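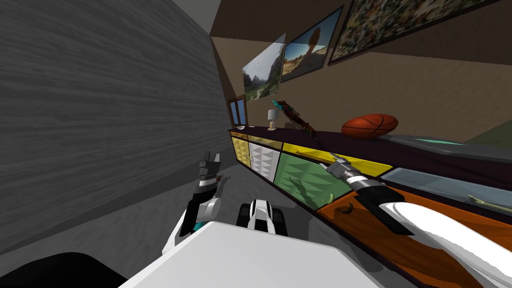
How high should a picture hang?

Put the middle of it at eye level for the people who live in the house. If the room is mostly used sitting down, go a little lower. Most people go too high, and the picture ends up closer to the ceiling than to anything else in the room.

The framing shop in Lelano has been giving the same advice for 22 years. It sits between a shoe repair place and a bakery, and it frames 3,000 pieces in a normal year. Some are paintings. Far more are vacation photos, school certificates, maps and the odd football shirt.

Landscapes are the steady trade. People come back from a canyon or a coast with a phone full of pictures and want one of them on the wall by May, before the relatives visit. The shop asks them to print it small first and tape it up for a week. A good many change their minds about the size, and a few about the picture.

Three along one wall

A row of three is the most common request after a single large print. The frames don't have to match. A thin frame suits a photo with a lot of sky, and a heavier one can hold its own around an abstract. What matters more is the gap. The shop tells customers to keep it at 3 inches for small frames and let it grow with the size of the work.

Cut paper to the size of each frame and tape it to the wall first. Look at it in the morning and again at 9 p.m. with the lamps on – glare is much easier to fix before the nails go in. 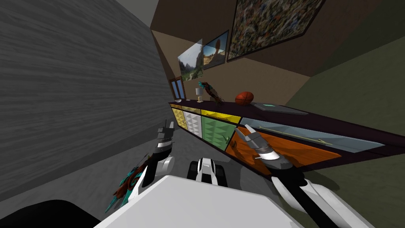
What it costs

A plain frame from the Lelano shop starts at $30 with ordinary glass. Non-glare glass adds to that, and so does a wide mat. Asamoah, the supplier two towns over in Somarau, sells ready-made frames for less, but only in standard sizes. Anyone with an odd-shaped print will be paying for custom work either way.

For hanging hardware, the shop stocks Tornska hooks and uses two per frame on anything wider than a forearm. One hook lets the picture drift every time a door slams. Two hooks keep it level, and they spread the weight on old plaster.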